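Minutes, Wednesday evening meeting

Melahat Akyol opened the meeting at 6 and thanked everyone for coming out in the cold, and for the two kinds of soup, which meant that we got started a little later than planned (no complaints were heard).

Last month's minutes were read and accepted, with one correction: the hall rental is 95 for the evening, and we had written it down as the price for the whole month. Kirsten Hallgrímsson has already let the people at Nerley know.

Winter travel bags. We had a long and very friendly talk about what belongs in a small day bag and what just ends up there. Melahat feels strongly that tissues and a snack should go in last, where a cold hand can find them. Kirsten would like every packet sorted before anybody starts filling a pouch, and most of the room came around to her way of thinking.

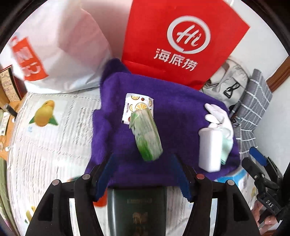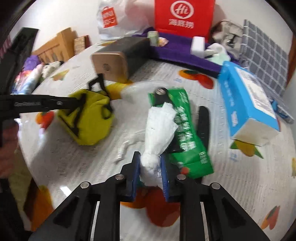
Skumum Packing and Tidying Club

Small things laid out on cloth, packets among them, are so much easier to choose from than a bag turned upside down, and we agreed to begin the December evening that way. Please bring your own cloth, any color you like! Gloves were discussed again. They will stay on the list, one pair each.

Money. We have 300 in the account. It was agreed to spend up to 30 on plain pouches from Jotach, and Kirsten will ask whether they come with a longer strap.

Any other business. The key to the supply closet is still missing, so do please check your coat pockets. Melahat will bring the big kettle next time.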